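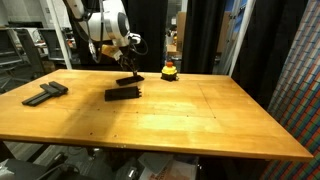
Week 4: Finishes, and how to live with them

Hi all. These are my notes from the finishing lecture, tidied up a bit for the people who missed it and for Ravinder Sandhu, who was taking the roll and says he heard half of it. The slides had more chemistry. I've left most of that out because you can get it from the Restrepo reader, chapter 2, and I'd rather you spent the time sanding.

Where we left off last week: wood moves. It takes up moisture from the air and swells across the grain, then gives it back and shrinks. A finish slows that down. It doesn't stop it, and I know a few of you wrote "seals the wood" on the quiz. I gave half credit. Think of a raincoat with the zipper open a little.

The families

Oils go into the surface. Linseed, tung, walnut, all the ones your grandfather had in a can with the lid stuck on. You wipe them on, wait, wipe off the extra, and repeat until you're bored. They look lovely and they're easy to patch, but they don't do much against a wet glass left out overnight. They also tend to yellow as they get older, linseed most of all. On pine that can take you from pale straw to something like marmalade in a few years. I like it! Plenty of people don't, so ask before you do somebody's kitchen.

Shellac is bug resin in alcohol. It dries fast, sticks to nearly anything, and makes a good barrier coat between two things that hate each other. Alcohol takes it right back off, so please don't use it on a bar top (ask me how I know, but ask me after class).

Varnish and polyurethane build a film on top. Tough stuff, good for tables that get used hard. The trouble comes later, when the film wears through in one spot and you can't just dab some more on and walk away. You'll see a ring around your patch forever. You usually end up sanding the whole top.

Wax is a polish. I'll die on this hill. Put it over something else.

Reading an old top

This was the part with the flashlight, and I think it was the best part of the evening. Before you strip anything, turn off the overhead lights, hold a light low to the surface, and look across it toward yourself. Dips, scratches and old plane marks all show up that way. Then look straight down and pay attention to color. A top that has sat half in the sun for years will often have a light side and a dark side, and which is which depends on the species. Cherry darkens, walnut goes paler. Move the lamps and plates and you may find their ghosts.

Eusebio Correa brought in the table from his aunt's place in Varnimville, and we spent a happy twenty minutes arguing about it. Most of you said oil. I said thin varnish, worn down to nothing in the middle and still hanging on near the edges. We tried alcohol on a cotton swab underneath, where it wouldn't show, and nothing softened. Then we tried a drop of water on top, which soaked in near the middle and sat up in a bead by the corner. So I'm sticking with varnish. Eusebio is not convinced and would like that in the notes.

The order for testing, once more: alcohol first, then lacquer thinner, always on a hidden spot, always with the door open. Gloves on.

Sanding

Start at 80 only if you really have to. For most of your boards 120 is plenty coarse, then 150, then 180, and stop. If you go up to 400 on bare wood the stain has nothing to grab and you'll wonder why it came out so pale. Go with the grain. Vacuum between grits, since one stray bit of 80 will leave you a squiggle that only appears after the first coat.

Ease the edges with a few light strokes too. Finish pulls away from a sharp corner, and that's why edges chip and wear first.

Rags

I said this loudly in class and I'll type it loudly here. OILY RAGS CATCH FIRE BY THEMSELVES. Lay them flat outside, one layer, until they're stiff, or drop them in the metal can with water in it. Do not ball them up. Do not put them in the trash by the sink.

For next time

Bring your sample board with three finishes on it, labeled on the back in pencil. Read the Drernidar handout on stains, pages 73 and up. You can skip the bit on fuming with ammonia, we can't do it in this building. If you still need brushes, the Wereris natural bristle ones in the supply closet are fine for varnish, and the code on the closet is 2948. Clean them before you put them back.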